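Household and Light Shop Chores: Frequently Asked Questions

Last revised in August. Questions come from readers of the Raltstead bench notes and from small shops that have asked whether to wait for a machine or hire for the job.

Can a robot do my household chores yet?

A few of them, if the chore is narrow. Floor vacuuming and lawn mowing have been sold as finished products for years. Both keep the machine away from objects that have to be picked up. Once a chore involves grasping things of different shapes, reliability drops and supervision goes up. Laundry, dishes and general tidying can be demonstrated. We would not call any of them solved.

What do you mean by "solved"?

We use a plain test. The machine does the chore in a room it was not set up for, with the owner's own things, and the owner does not have to stand by. A task that passes on a lab table and fails in a kitchen is listed in our notes as "bench only."

Which chores are bench only at present?

Folding towels and shirts, loading a dishwasher rack, wiping a flat surface, sorting small parts into bins, and most two-handed work on soft objects. Our task list has 221 entries. The bench-only group is the largest.

Why are soft objects harder than rigid ones?

A rigid part has one shape, so its position and angle are enough to plan a grasp. Cloth, bags, film and balloons change shape when touched. The controller has to estimate the new shape and correct its grip while the hands are still moving. Contact force matters as well. Too little and the object slides or rolls off; too much and it creases, tears or bursts. Many hands in current use measure force at the finger joints only, and a light touch at the fingertip can be lost in joint friction.

Why do you test with balloons? No one needs a robot to handle a balloon.

Party shops do, and so does anyone decorating a hall. The main value is as a cheap stand-in for light, easily damaged goods: filled pouches, blister packs, ripe fruit. A balloon weighs almost nothing, so it gives the hand very little load to feel, and it moves at a small push. A cloth underneath adds friction and slows rolling. We allow one at the first level of the task and take it away at the second. 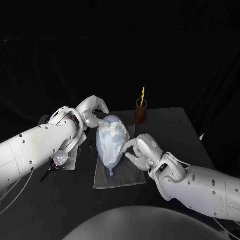

Two-handed contact on a light blue balloon over a folded gray cloth.

The first level asks for contact from both hands without losing the balloon off the cloth. The second asks for a lift, a quarter turn and a set-down. Wrapping and unwrapping are scored separately, as thin plastic sheet is a soft object in its own right and tends to be harder for the vision system to outline.

Do two arms always beat one?

No. For picking rigid parts from a tray, one arm with a suction cup or a two-finger gripper is faster, cheaper and easier to guard. Two arms pay off when the object has to be held and worked on at once: opening a bag, folding, tying, unscrewing a lid. Two arms also need collision checking against each other, which lowers top speed in close work.

Are humanlike hands necessary?

For most shop-floor work, no. A jointed hand has more motors, more wiring and more points of wear. Its advantage is that household items were shaped for fingers, so one hand can cover many of them without a tool change. Shops with 12 or fewer part types should look at simple grippers first.

How do you count a success?

Each task has a written end state. The run passes if that state is reached inside the time limit with no human touch and no damage. A restart is a failure. We do not publish a rate for any task with fewer than 1000 logged runs.

Is the robot acting on its own or being driven by a person?

It depends on the run, and still pictures cannot settle the question. Ask any vendor this before anything else. In our notes every run is marked "driven," "assisted" or "unassisted," and only unassisted runs count toward a rate.

What are Lekex and Dinsa?

Lekex is our task list and scoring sheet. Dinsa is the logging software that stores joint positions, forces and video for each run. Either can be used without the other.

Can I see a test?

The Ditodmont shop opens its viewing area at 9 a.m. on test days. Visitors stay behind the marked line while the arms are powered. Closed shoes are required.

Should my shop buy now or wait?

If the parts are rigid, arrive in a known position and run in volume, fixed automation has been worth pricing for a long time. If the work is mixed or soft, run a paid trial on your own parts and ask for the failure log along with the video. Cleaning and maintenance time should be included in the quoted cycle.

My question is not listed.

Send it through the contact form with the object's size, weight and material. Photographs of the worn or damaged examples are more useful to us than photographs of new ones.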